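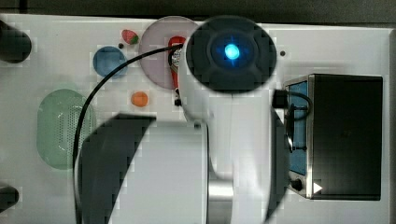

The white table, with the green basket on the left.

Progress report to the Matlala Fund
Project: Reading and translating the Nedari letters
Submitted by Mylene Saludo, project lead, 1 March 2026

Status of the work

The grant pays for an English edition of the letters sent between the founding members of the Nedari lay fellowship and for reading groups that use the drafts. This report covers the period since September.

The full collection has 2308 pages. All of them now have a catalog entry with sender, recipient, place of writing and a short note on content. Þröstur Dalsgaard finished the catalog in January, later than planned. Many of the early letters carry only a feast day and no year, and he had to match them against the retreat books before they could be put in order.

Nine letters are fully translated and have been checked by a second reader. Five of these deal with prayer in common, and the rest with work, money and the care of the sick. Ásdís Hauksdóttir does the first draft and Poonam Dhillon reads it against the original.

One question of wording held us up. The founders use a single word for both "company" and "the gathered church," often in the same paragraph. We tried a different English word for each sense and found that we were deciding points of doctrine the writers had left open. We now use "company" throughout and explain the problem in the introduction. The letters drafted before that decision have been revised to match.

Reading groups

The group in Skiltness meets every other week and has 8 regular members. They read one letter per meeting, aloud, and then talk for an hour. Attendance has held steady. The members asked for shorter background notes, and we cut them to one page.

The group in Iletti has been harder. The parish there lost the use of its hall in the fall, and the group met in homes for a while before it stopped. Signe Ásgeirsdóttir has talked with the parish and expects to restart after Easter. The money set aside for travel to Iletti has not been spent. We would like to carry it over to the next period and will send the request on the usual form.

Permissions

The fellowship has agreed in writing to publication of all letters by deceased members. For living writers we ask each person directly. Two have said no, and their letters stay in the catalog without a translation. A third has asked to see the English first — her draft went out last month and we have not had an answer.

Budget

Spending is under plan, mainly on travel. Printing has not started. The second reader's fee was raised slightly and is covered by savings on scanning.

Next period

We will translate the letters on fasting and on vows, and complete the introduction. Þröstur will move to the index of scripture passages. A sample section of the edition will be sent to you with the next report.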